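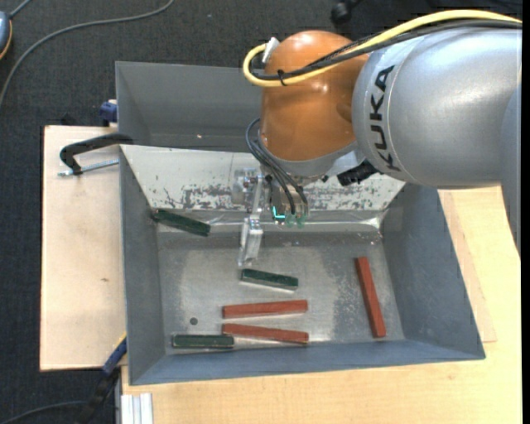 Personas y cultura de trabajo | Visitas

Mañana de puertas abiertas en Mondent: lo que me traigo en la libreta

14/03/2025

Llevaba desde febrero con ganas de ir a Mondent. Me habían dicho que allí habían cambiado de arriba abajo la forma de hacer reuniones, y yo, que me gano la vida intentando que la gente se escuche en el trabajo (¡y no siempre lo consigo!), me apunté en cuanto abrieron inscripciones. Éramos 56 visitantes, casi todos de recursos humanos, y nos repartieron en grupos de ocho. A mí me tocó con dos chicas de Kukcombe que no paraban de preguntar, así que encantada.

Empezamos en la sala grande, con café bastante malo y unas galletas estupendas. La charla de bienvenida fue corta, menos mal, y enseguida pasamos a lo que llaman Nina, su programa de acogida y acompañamiento. Cada persona que entra tiene tres meses de conversaciones con alguien de otro departamento, sin informes y sin que el jefe directo se entere de lo que se habla. Pregunté qué pasa si la pareja no encaja y me dijeron que se cambia y listo, no hay que justificarlo. Me encantó, porque en mi empresa para cambiar de tutor hay que rellenar un formulario que da vergüenza ajena.

Después nos dejaron asistir a una reunión de cambio de turno. Los primeros minutos son para que hable quien quiera, y si hay silencio, pues hay silencio. Al principio se me hizo larguísimo (soy de las que rellenan los huecos), pero luego un compañero contó que el calendario de vacaciones lo había pillado por sorpresa y lo apuntaron para revisarlo. También tienen turno de palabra por escrito para los que prefieren no hablar delante de todos, y lo leen en voz alta sin nombre.

Lo que me convenció menos fue la parte de teletrabajo. En la oficina de Brerkach hay gente que se conecta siempre a distancia, y cuando pregunté cómo participan en Nina me contestaron con bastante vaguedad. Una de las de Kukcombe insistió y reconocieron que ahí van con retraso. Se agradece la franqueza, aunque me habría gustado hablar con alguien de esa oficina.

Comimos de pie, que lo odio, pero así acabé charlando con media planta. Me apunté tres cosas para probar con mi equipo: las notas sin nombre, el cambio de tutor sin papeleo y dejar la agenda abierta hasta la víspera. Si os apetece ir, las plazas se piden por correo y conviene llevar zapato cómodo, que se camina un montón. El aparcamiento de visitas está detrás del edificio, yo di dos vueltas hasta encontrarlo.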